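Progress report to the Ernar Fund
School Memories Archive, Vilela Secondary School
Submitted by Judite Valente, project lead
Sep 19, 2024

Status

The archive collects written and recorded recollections from former students of the school. Work since April has covered intake, transcription and the catalog. Intake is on schedule. Transcription is behind.

Intake

We now hold 259 accepted items, mostly short written pieces on boarding life, house competitions and the debating society. Submissions without a signed consent form are held outside the catalog until the form arrives. Two former house captains have asked for their recordings to be closed to the public, and both requests were applied in Plinetent the same day.

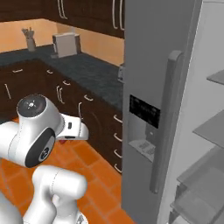
White robot arm beside the open refrigerator door, simulated kitchen.

Transcription

Roughly six hours of audio remain untranscribed. The older cassettes from the Presusow reunion have heavy background noise, and the automatic pass in Plinetent gave text too poor to correct. Gunnlaugur Nørgaard is typing these by hand – a slower method, but the error rate on checked pages is acceptable. Names of teachers and students are compared with the school yearbooks before a transcript is released.
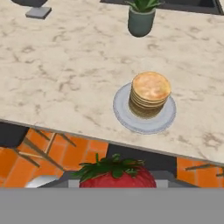 Where a name cannot be confirmed, the transcript carries it in square brackets and the catalog entry is flagged for review. The same rule applies to nicknames, which are common in the dormitory stories and often shared by several people.

Catalog

Subject headings were revised once during the period. "Prize day" and "Speech day" had been used for the same event and are now merged. Dates given from memory are entered as ranges.

Budget

Spending is within the approved lines, with an underspend on travel. We request permission to move that amount to transcription.

Next period

Finish the Presusow tapes, clear the flagged names, and open the reading copy to former students for corrections.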